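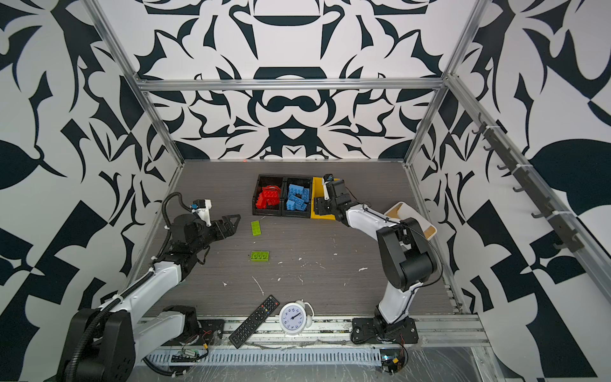 Chapter 4

Sorting: Where Things Go and Who Decides

Before you read this chapter, go and open the drawer. You know the one. It is in the kitchen, it sticks, and it holds batteries of uncertain age, a takeout menu, three kinds of tape and a key that fits no lock you have ever owned. We'll wait.

The drawer is a sorting system. It has one category, "other," and every object in the house qualifies. It is quick to fill and very slow to search, and if you understand why those two facts belong together you may skip to Section 4.2 and get on with your life.

The rest of us will be working with toy bricks. They are cheap and they have studs on top, and they come in colors that even the authors can tell apart before coffee. A shirt can be blue or gray depending on who is asking and who has to wash it. A toy brick is red, and there the conversation ends. It is a pleasant place to begin, because very little after this chapter will be so agreeable.

4.1 The bin and the rule

A bin is a promise. When you put red bricks in one container and light blue bricks in the next, you are telling the next person who comes along that they can reach into the first without looking and come out with something red. Break the promise once and they have to look. Break it a few times and they will stop using your bins and start a drawer.

Every sorting job needs a rule, and the rule has to be settled before the first brick is picked up. This sounds too plain to print. Yet in our first year of teaching this course, Siv Hedlund gave two groups of students the same 211 bricks and the single instruction "sort these." One group sorted by color. The other sorted by size, then changed to color halfway through, then had an argument. By the end of the hour they had seven piles, one of which was labeled "nice ones."

We have kept the label. In this book a nice-ones pile is any category that made sense to the person who invented it, at the moment they invented it. Look around your own home and you'll find several. The shelf of mugs that are for guests is a nice-ones pile, and so is the folder on your computer called "Good."

A usable rule has to meet two conditions. Every item must fit somewhere, and no item may fit in two places. The color rule meets both as long as you have enough bins for your colors. With red in one, light blue in the next and green in the third, a set of three colors is fully covered. Add a yellow brick and you have either a fourth bin or a problem. Add a brick that is half red and half blue and you have a meeting.

Note that the color of the container is a separate matter. A yellow bin may hold green bricks, and two black bins may hold anything at all. Beginners often want the bin to match its contents, and there's nothing wrong with this if you own the right bins. Most people own the bins they own. What matters is that the bins stay put, so that the hand learns the place even when the eye is elsewhere.
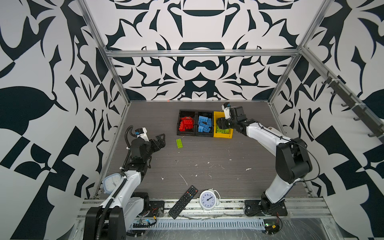

Now for the leftover. Nearly every sort reaches a stage when the bins are full and handsome and one brick is still out on the table. It is a small thing and it draws the eye like a stain. Trygve Blomqvist, who ran the stockroom at Kavska for many years before he was talked into teaching, calls this brick "the lodger." His rule is that a lodger has to be dealt with before anyone sits down, and he is quite serious about the sitting.

There are three honest explanations for a lodger. It may be waiting its turn. It may have been dropped. Or it may be a hard case, such as a lime-green brick in a set where the other greens are darker, and the person sorting has put off the decision. The first two are cured by a hand. The third needs a change to the rule, or at least a sentence added to it ("green means any green"), and that sentence should be written down. Students resist writing it down. They say that everybody knows. Everybody knew in the drawer, too.

A word on nearness. It's tempting to count a brick as sorted when it is close to a bin, and people who would never say so aloud do it with laundry every day. For the purposes of this course, in front of the bin is not in the bin. If you lose marks on the first exercise, this is probably where they went.

The second kind of leftover is the thing that was never part of the job. A remote control on the table is no color of brick. Neither is an alarm clock, however round its face and however charming its twin bells. These are bystanders, and the right treatment for bystanders is to leave them alone or move them out of reach before you start. The wrong treatment is to find them a category. Nii Asamoah once marked a paper in which a student had added a bin for "time," and had put into it a clock, a calendar and a banana that would be ripe in April. The paper was well argued. It got 40 out of 70.

Key terms for this section

Rule: the statement that says where each item goes.
Bin: any container or marked area that stands for one category.
Lodger: an item that belongs to the job and has not been placed.
Bystander: an item that doesn't belong to the job.
Nice-ones pile: see above, and see your own shelves.

Warm-up exercise

Work in pairs. You will need three containers and a mixed heap of bricks in at least three colors. The Jukus classroom tub holds 3000, far more than you want, so take a few handfuls and put the lid back on. One partner writes a rule on a slip of paper and keeps it hidden. The same partner then sorts the heap without speaking. The other partner watches, and writes down what they believe the rule to be. Compare slips. If they differ, keep both, as we will need them in Section 4.3, where Helge Halvorsen explains why the watcher is so often the one with the better rule.

Clear the table when you are finished. Lodgers first.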